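旧纸箱回收点进社区 拆平、分类后可再次使用

4月25日,格拉特科姆社区活动中心一楼的旧纸箱回收点开始接收居民送来的包装纸箱。回收点设在原来的阅览室内,靠墙摆放几张工作台,居民可以把纸箱带到台前,自己拆开压平,也可以交给工作人员处理。

这项服务由社区活动中心与搬家用品店“瓦尔托”合办。瓦尔托负责提供胶带、绳子和存放架,并定期把不能再用的纸板运走。活动中心负责场地和日常登记。双方商定先开办80天,到期后再看使用情况决定是否延续。

活动中心负责人江宝山介绍,设立回收点的想法来自去年的一次居民意见征集。当时收到的意见里,有不少提到楼道和垃圾房里堆放的纸箱。有的纸箱没有拆,占地方;有的里面还留着填充物和包装布,清运时要重新翻拣。江宝山说:“纸箱本身大多还能用,问题出在没有地方放,也没有人整理。”

按照目前的做法,送来的纸箱分为三类。第一类是箱体完整、折痕清楚、四角没有压坏的,压平后按尺寸上架,供需要搬家或寄东西的居民免费领取。第二类是箱盖或折边有破损,但纸板面积较大的,裁下平整的部分,用作隔板、垫板或者手工材料。第三类是受潮、沾油或者破损严重的,其中受潮的晾干后打捆,沾油的单独装袋,不与其他纸板混放。

负责分类的冯文杰以前在仓库做过包装工作。他说,判断一个纸箱能不能再用,主要看折边和四角。折边是受力的地方,一旦撕开,再装重物时容易从那里裂下去。角部压皱的纸箱,外表看起来问题不大,叠放时却承不住上面的重量。箱面上有些斑点和擦痕,一般不影响使用。 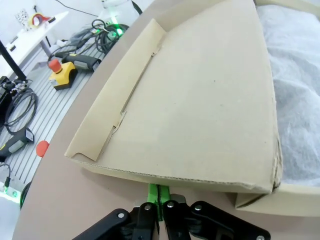
纸板的裁口也要看。冯文杰说,瓦楞纸中间的波纹层如果还是挺的,用手指轻压能感觉到回弹,这块纸板就可以留下;如果波纹已经压扁,留下来也只能打捆。他建议居民在家拆箱时先割开底部胶带,再顺着原有的折痕压平,不要用力撕扯箱盖。很多折边上的缺口就是拆箱时扯出来的。

箱内的填充物同样需要分开。回收点准备了几个袋子,分别放置泡沫、气泡膜和包装用的布料、无纺布。其中布料和无纺布比较干净的,会整理后放在架子下层,居民打包易碎物品时可以取用。气泡膜由瓦尔托收回,泡沫目前还没有合适的去处,活动中心希望居民尽量不要送来。

住在附近的唐欣怡上午带来几个网购留下的纸箱。她说,家里孩子小,买东西多,纸箱常常在阳台上堆到第二个星期。她原来想卖给收废品的,但对方不愿意为几个纸箱上门。登记之后,她从架子上挑了两个小号的箱子带走,准备用来装换季的鞋。

也有居民对开放时间提出意见。目前回收点只在上午开放,上班的人不方便过来。江宝山表示,傍晚时段的安排正在商量,主要是人手问题,现有的工作人员下午还要负责活动中心的其他场地。在时间调整之前,居民可以把压平捆好的纸箱放在门厅指定的位置,第二天上午统一处理。没有压平的纸箱不能放在门厅,以免挡住通道。

回收点对每次送交的数量也有规定。每户一次最多送20个纸箱,超过的需要提前打电话。商铺的包装纸箱暂不接收。冯文杰解释说,阅览室的面积有限,存放架一共只有四组,如果商铺的纸箱也送到这里,架子很快就会放满,居民要用的尺寸反而找不到。

领取方面没有数量限制,但需要在登记本上写明尺寸和用途。活动中心希望通过登记了解哪些尺寸用得最多,以后分类时可以多留。78岁以上的居民如果需要纸箱,可以打电话预约,由工作人员送到楼下。

瓦尔托店长杜尚·拉多尼奇说,店里每年都有顾客搬完家后问纸箱怎么处理,过去只能请他们自己想办法。店里去年卖出3113个大号纸箱,其中多数只用过一次。他说,如果这些箱子能多用几回,店里少卖一些也没有关系,顾客来买胶带和绳子时,店员会告诉他们回收点的地址。

除了搬家和邮寄,一部分裁下的纸板将送到活动中心的手工班。手工班由霍尔格·韦斯特伯格授课,4月的内容是用纸板做抽屉隔层和文件盒。他对纸板的要求不高,平整、没有受潮就可以,边上有缺口也能裁掉。参加的居民需要自带尺子和美工刀,切割垫由活动中心提供。手工班的报名表放在回收点的登记台上,也可以在活动中心前台领取。

活动中心提醒居民,送交纸箱前请撕掉或涂掉快递单上的姓名、电话和地址,并取下箱内的订书钉和塑料扣。胶带不必全部撕净,残留在箱面上的少量胶带可以保留。装过食品的纸箱请先检查有没有油渍和残渣。

回收点位于格拉特科姆社区活动中心一楼东侧,从卡拉扬尼斯街一侧的大门进入,周末上午照常开放。推车可以从托洛路的坡道进出。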